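Why Does Everything Have a Slot?

Think about your toaster. It has slots. So does a piggy bank, a mailbox, and the rack where plates stand after dinner. Grown-ups love slots. Give them something flat and they will look for a narrow gap to put it in.

They have a point, annoyingly.

Why not make a pile?

Piles are easy. You drop things and walk away. The trouble comes later, when the one you want is at the bottom. If you have 30 trading cards in a heap, you may have to move 29 of them to reach your favorite. Stand them up in a rack and you can pull out just one.

Flat things also take up less room on their edges. A book lying down hogs the shelf. A book standing up is a polite neighbor.

What makes a good slot?

It should be a bit wider than the thing going in. Too tight, and you'll be pushing and grumbling. Too loose, and the thing leans over like your uncle on the couch on Sunday.

Shape matters too. A thin slit suits a thin card, and a square box suits something chunky. One board can have several kinds of holder on it - narrow slots, a tall rectangle, an open box - and each wants a different guest.

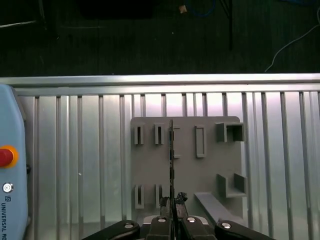
Try it yourself

Cut three slits in the lid of a shoebox, each one a little wider than the last. Find a playing card, a cracker and a thin book. Guess which slit fits which, then test them. Eat the cracker last.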